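OK, desk reset thread, because I finally did it and I'm way too happy about it 🧵

1/ Started with everything on the floor. EVERYTHING. Pens, chargers, four notebooks with one page used in each. Lorena Espinoza talked me into this method back in February and I kept putting it off. Lorena, you were right!!

2/ Rule one: the table gets wiped before anything goes back. I used plain dish soap and a rag, then a dry towel. Took maybe five minutes and I stood there admiring it for longer than that.

3/ Tested every pen on the back of a Randico receipt. Most of them were dead. Why was I keeping them?? The survivors get the pen holder and whatever doesn't fit goes in the kitchen drawer.

4/ Bowls on desks: I'm a convert. I used to think a bowl was a kitchen thing, but give me a wavy rim and a bit of green tint and I will happily look at it all day. Mine came from the Fultdale flea market and I carried it home on my lap on the 88 bus.

5/ Big stuff goes along the back, so your elbows get the front half. I measured nothing, just sat down and swung my arms (recommend, very scientific).

6/ And the lineup! Water bottle, green bowl with the red apple-shaped thing in it, black mesh pen holder, yellow bin over in the corner. That red against the green makes me so happy.

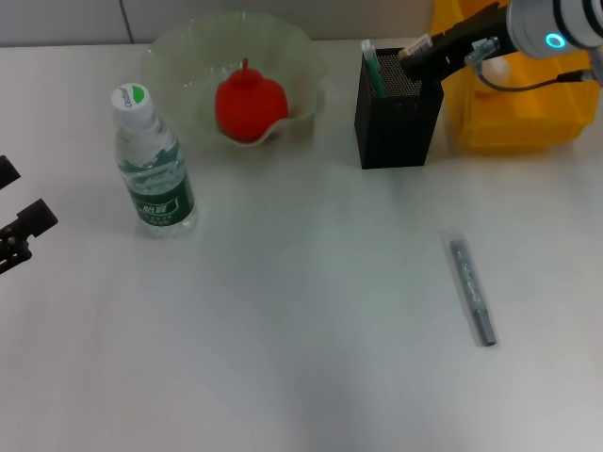 7/ Bins next. Mine is for the ugly things: tape, adapters, the stapler. Get a bright one so you don't lose it (I lost a gray one for a whole winter, in my own apartment).

8/ Still to do: the cable situation under the desk. Please send tips, I've got a bag of velcro ties and no plan. Drawers tomorrow, if I can get the top one open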